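Progress report, 03/12/2025
Project: Illora, bedside tidying
Prepared by: Bethel Mersha

The planner now treats an open drawer as a place to put things, with its own height and edges. Robel Nigatu rewrote the grasp scoring in October, and both remotes are now kept as separate objects when they lie side by side. The test set has grown to 202 episodes.

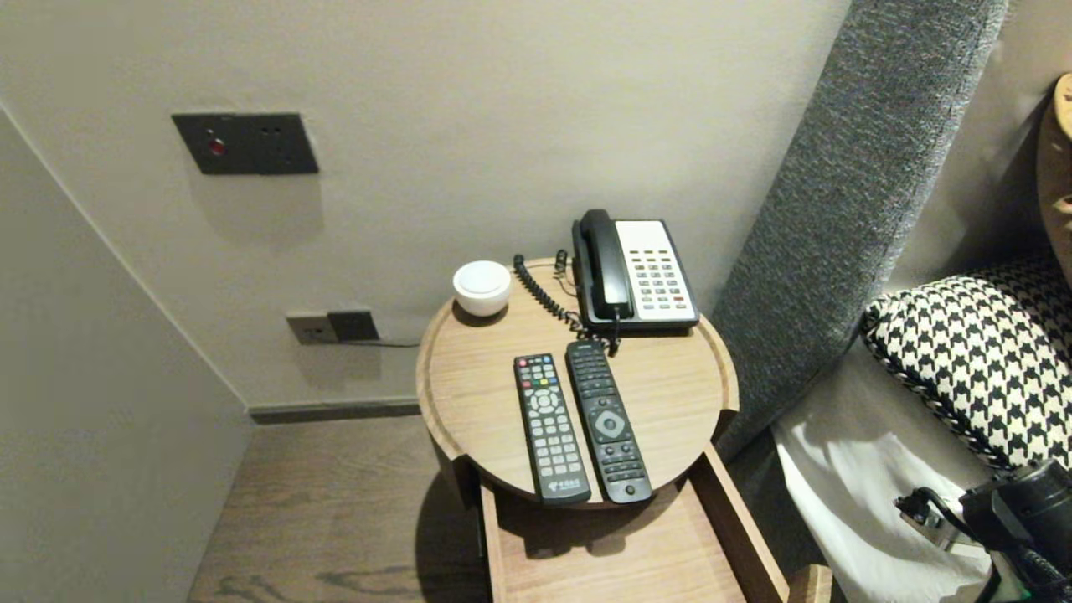
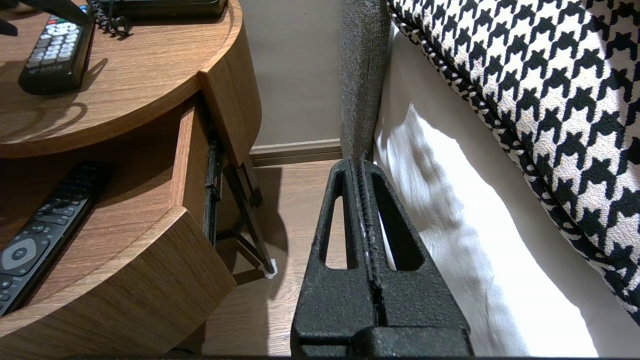 Perception

The coiled phone cord is still the main source of false edges on the round nightstand. Kidus Kahsay is retraining the segmentation model on some 2000 labeled views from the head and wrist cameras. Nine planner faults remain open, mostly wrist paths that pass too close to the bed. We plan to close these before starting on the second room layout.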